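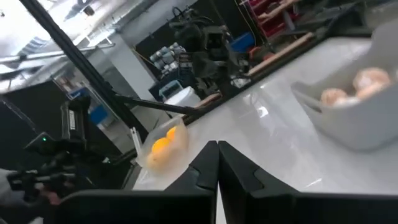

Last updated: 6th April

Students in the Plollham robotics course are spending the last part of the term on a sorting project. Two-finger grippers have to pick up produce and other loose items from a table and put them into plastic bins.

The class has 14 students and is taught by Nicanor Ulloa. Work started in February with simple blocks, and the course moved on to food shapes once every team could complete a basic pick.

"Blocks are all the same," Ulloa said. "An orange in a bag is a different job."

Teams write their own grasp settings and keep a log of each attempt. A dropped item counts as a miss, even if it lands in the bin.
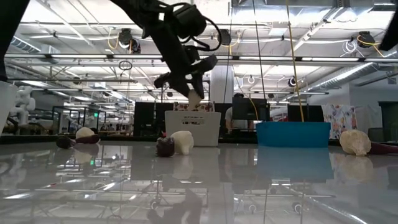
Open evening at Holuvberg

The three best teams will show their work at the Holuvberg open evening, where each gets 20 minutes at the table. Entry is free.

Yabsira Chala, a second-year student, is writing the placement code for her team.
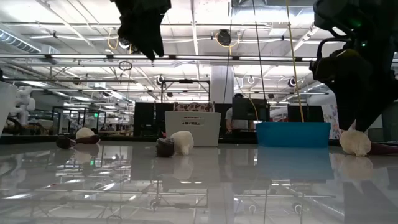

Chala's team has had the most trouble with uneven shapes. Her first version looked for the middle of an item and closed the fingers there, a method that suited smooth, round things. Lumpy white pieces like the one under the fingers of the right gripper need a different approach, and she now has the program compare several grip angles before the arm moves. Teammate Khairul Liew is testing the change this week.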